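Drilitz Classroom Gripper Kit

For robotics clubs, school teams and intro engineering classes

$1,279 per kit. Ships from Tirkbridge. Allow extra time for orders placed in November.

Overview

The Drilitz Classroom Gripper Kit gives a student team what it needs to build a two-finger gripper, use it by hand, and later mount it on an arm. It is sold to schools and clubs only. One kit supports a team of up to 4 students. The course booklet runs to 160 pages and covers assembly, task planning, recording and a final team project.

Most clubs start with the hand-held part of the course. Students squeeze the gripper themselves and learn how a two-finger grasp behaves before they write any code.

What comes in the box

Gripper body with hand grip and trigger
Finger plates, cut and drilled
Pad set with spares
Fasteners and hex keys
Arm mounting plate
Course booklet and teacher notes

Not included: robot arm, computer, camera, practice objects. The booklet lists practice objects most students already have at home.

Course units

Unit A — Assembly and finger alignment. Two club meetings for most teams.
Unit B — Rigid objects. Blocks, cups, boxes.
Unit C — Soft objects. Towels, shirts, jackets. Teams plan a fold on paper, then try it with the gripper.
Unit D — Team project. The team picks a household task, writes a procedure, and presents the results.

Unit C is the one teachers write to us about most. Fabric changes shape every time it is touched, and a grasp point that looked fine on paper may be hard to find on a real sleeve. Students may do this unit at home on a bed or table. A dark garment against a light blanket makes the edges easier to find.
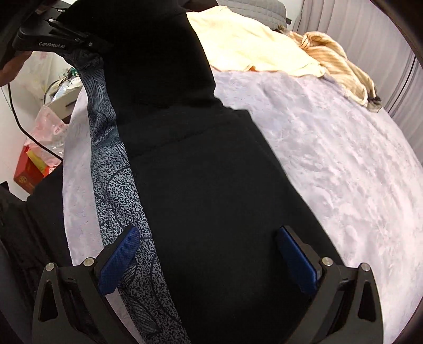 Kazue Shimada wrote in to say that her club spent twice as long on Unit C as the booklet suggests, and that she would rather see it split in two, with towels first and anything with sleeves after the break. She also asked for larger print on the planning sheets.

The current teacher notes have an optional split for Unit C. The planning sheets are now a full page each.

Care and storage

Wipe pads with a damp cloth and let them dry before use. Check finger screws at the start of each meeting. Store the gripper with the fingers open. Pads are a wear item — order a spare set if two teams share one kit.

Compatibility

The mounting plate fits the Caditz student arm directly. The Minhas bench arm needs an adapter, sold separately. The hand grip comes off with 2 screws.

Ordering and support

Schools can pay by card or purchase order. Unopened kits can be returned. Replacement parts are sold singly.

Orders: Areeba Marwat
Course questions and teacher notes: Aqeel Sial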